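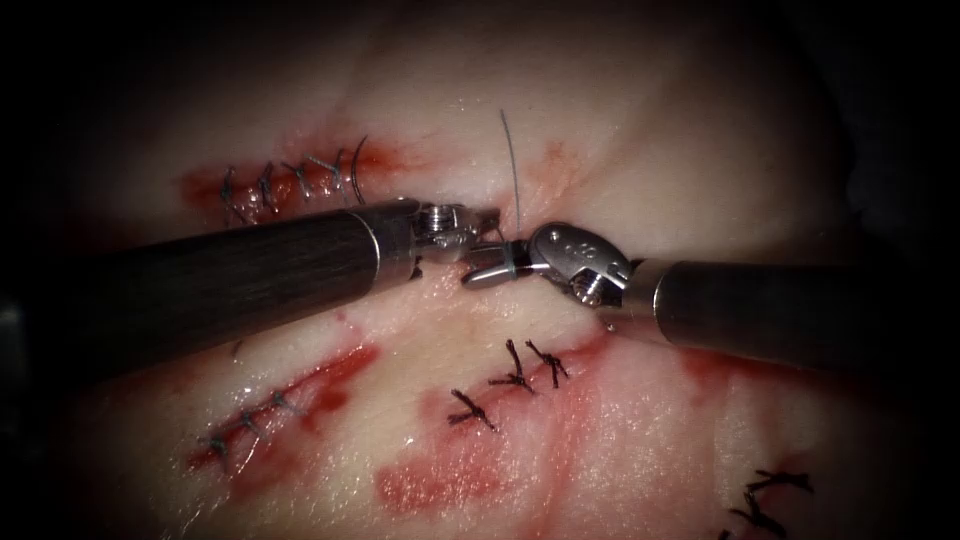

Suture tying on a tissue pad, Proltwood set.

Proltwood suture practice set: README
Maintainer: Awuor Rashidi
Last change: September 13, 2022

Contents

The set holds pictures of incisions closed with stitches on pale tissue pads. It was prepared for people who teach or study wound closure and want to look at knots, tails and stitch placement. There are 710 pictures, divided in 3 folders:

knots/ for the tying of the thread
needle/ for the needle near the incision or on the tissue
closed/ for incisions where all stitches are in place

The folder name tells only the main subject. A picture in knots/ can also show an older stitch on the same pad.

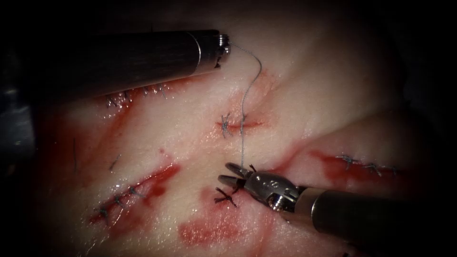 Labels

Each picture has one line in labels.csv. The columns are file, folder, thread, tails and blood. For thread we write the color as the labeler saw it, so the same thread can be "gray" in one line and "blue" in another. Please do not use this column to decide the type of material. For tails we write "short", "long" or "not seen". The labels were made in Paltside and checked a second time in February, when 200 lines were corrected.
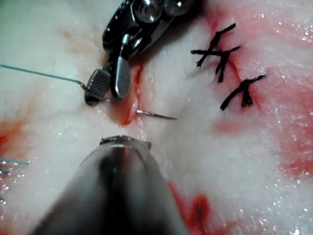 Can I measure the distance between two stitches from these pictures?
Only in a relative way. The set has no ruler or scale mark, so you can compare the spacing inside one picture, but you can not give it in millimeters.
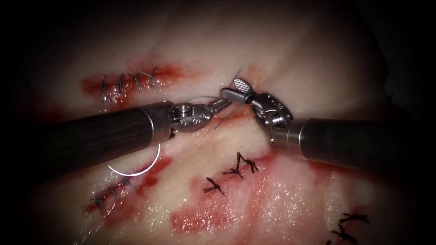
Known problems

The pads are moist and reflect the light, and a thin thread is sometimes hard to follow on a bright fold. In such cases the labeler left the tails column as "not seen". The blood column says if blood is present, and says nothing about the amount. The first 400 lines use the old spelling "grey". The script Mussa in tools/ changes them all to "gray".

Use

The set is free for teaching and for study. For printed work, please write "Proltwood suture practice set, Vurkska" near the picture. Corrections to labels are welcome; send the file name and the new value to Awuor Rashidi.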